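Tabletop (furniture)
Last edited in January by the Nonine Household Reference desk

A tabletop is the flat upper part of a table, carried by legs, a pedestal, trestles or a frame. It is the working part of the piece, and its material and finish largely decide what the table can be used for. In the furniture trade the word is also used for a top sold without a base.

Construction

Wooden tops fall into several groups. A solid top is made of boards joined edge to edge with glue, sometimes with dowels, splines or loose tongues to keep the faces level during clamping. A veneered top has a thin sheet of decorative wood glued over a core of plywood, fiberboard or particleboard. A third group uses a printed surface that copies the look of wood and contains none in its outer layer.

Solid wood swells and shrinks across the grain as the humidity of the room changes, and very little along it. Wide tops are therefore fixed to the base with buttons, slotted brackets or figure-eight fasteners that allow some sideways movement. A top screwed down rigidly may cup or split. Veneered tops on a stable core move much less and can be fixed directly.

Grain

The pattern on a wooden surface depends on how the log was cut. Flat-sawn boards show arches and wavy lines. Quarter-sawn boards show straighter, closely spaced lines and, in oak, pale flecks. Rotary-cut veneer, peeled from a turning log, gives broad, irregular waves that may repeat across a wide sheet.

Grain usually runs the length of a rectangular top. On round and square tops the direction is a matter of choice. The Mulligan pattern of folding table, made in two halves, is unusual in having its grain run across the short dimension, so that the lines meet at the center joint.

Finish and sheen

Common finishes are oil, wax, shellac, lacquer and water-based varnish. Oil and wax leave a low sheen and are easily renewed, but give limited protection against water rings. Varnish and lacquer form a film on the surface and resist spills better. Local repairs to a film finish tend to show.

Sheen is measured with a gloss meter and stated in gloss units, with polished black glass as the usual reference, set near 100. A satin table finish may read 20 or a little above. Smooth tops of any kind can show glare when light strikes them at a low angle, and the grain is harder to read within the bright area.

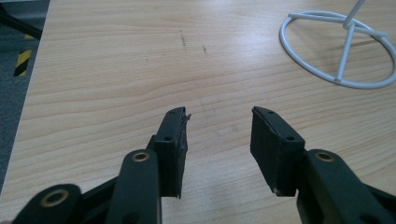
Light, honey-toned wooden tabletop with wavy grain and a band of glare.

Color

Light tones are obtained from pale species such as birch, ash and maple, or by bleaching and tinting darker ones. Clear oil-based finishes yellow with age and shift a pale top toward honey or amber. Water-based finishes change less. Areas kept under a lamp or mat often remain a different shade, and the difference may fade after the object is moved.

Care

Dust is removed with a soft, slightly damp cloth, following the grain. Grit should be lifted off before wiping. Ammonia cleaners can cloud shellac and some lacquers. Scratches confined to the finish can often be reduced with fine abrasive and wax; those that reach the wood require stripping and refinishing. Thin veneer will not stand repeated sanding.

See also: Burkano trestle; Edge banding; Liron drop-leaf table; Wood movement

Filed under: Home and Interior > Furniture > Parts and Surfaces
Contact the desk | Copyright Nonine Household Reference | Back to top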